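Re: [clulline-tenants] trash pickup and the new bins

Quick one, typing between meetings.

Sutrisno Pattinasarany wrote:
> Cekow wants 290 a month for pickup, up from April.
> Can we drop to the smaller contract? Also are the
> desk bins staying or not, I've had three differnt answers.

Smaller contract, yes, fine by me. It's 80 bags a month and we never get near that on floors one and two. Upstairs I can't speak for. Shiferaw quoted too, cheaper, but they want 2000 up front. No thanks.

Desk bins: staying. One per table, paper only. Food goes in the kitchen one please, the ants are back. 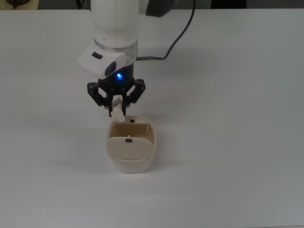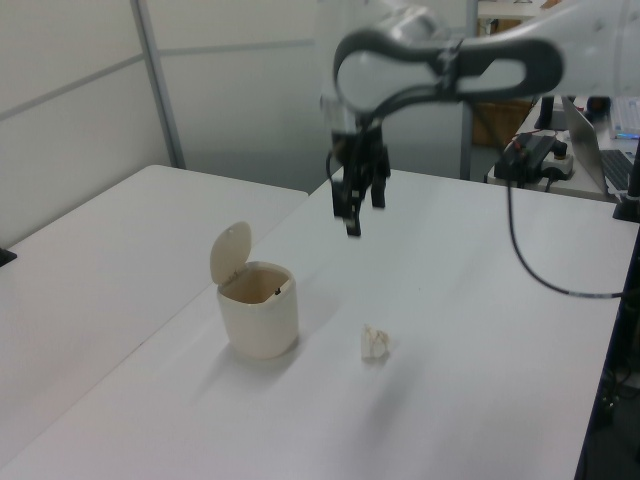
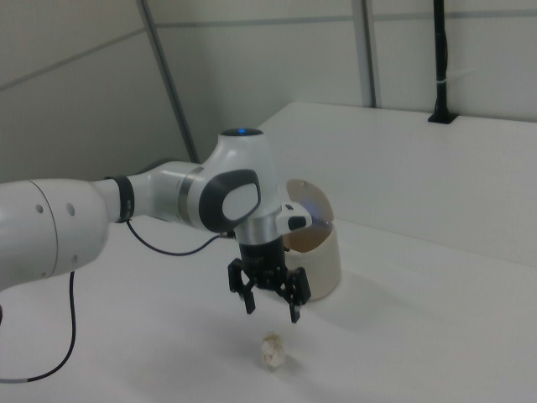
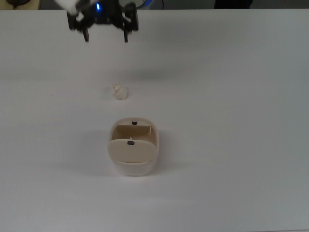 White tables, second floor. Small cream bin in the second one.

Still open:
- who has the key to the Britis side gate. Truck can't get in without it
- invoice 879, did we pay that twice?? Checking with the bank
- cardboard. Flatten it. Pls.

Will sign with Cekow unless somebody objects by the end of the month. Reply to the list, not just me, I lose stuff.

Sutrisno can you send me the old contract, can't find my copy anywhere

thx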